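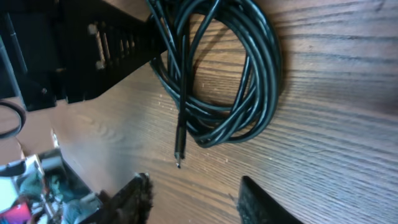 Black cable, coiled, on a wooden tabletop.

The Inventory

The estate of the late Mr. Friesen went to Vavon for assessment in October. Vavon assigned Nobuhle Pillay, who brought a ledger, two pencils and a lamp. Her instructions ran to one page. Every object in the house was to be given a number, a line of text and a value in dollars. Objects without value were to be entered at zero and kept until the file closed.

She began in the cellar and worked upward. The cellar took numbers 1 through 60. It held preserves, mostly, and a set of chairs that had been repaired with the wrong glue.

Eduardo Valente, the nephew, let her in each morning at eight and then stood in the hall.

"He kept a list himself," he said on the second morning. "You could copy it."

"I can't copy it. I can compare against it afterward."

The list was in a kitchen drawer. It was typed, single-spaced, and stopped at 200. Friesen had assigned values too, in a column on the right, but the unit was not dollars. The stove was worth 4. The good clock was worth 1. A jar of buttons was worth 100.

She finished the study at dusk on the third day. Cords, adapters, a radio with the back removed – all zero. She wrote the zeros in a column, aligned on the right. 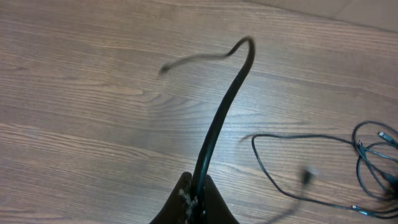

That evening she sat at the kitchen table and set the two ledgers side by side. They agreed on quantity and on location. They differed by one entry. Friesen's number 77 was described as "chair, landing, facing window," with a value of 60. There was no chair on the landing. There were four dents in the carpet, evenly spaced, and a window that looked down on the road.

"When did the chair leave?" she asked.

Eduardo considered the question. "My aunt took it when she moved out. Before I was born."

The form had no code for this. Pillay sharpened a pencil, entered the item as absent, and left the value column blank. Vavon sent the page back twice for completion. The third time, she wrote 60.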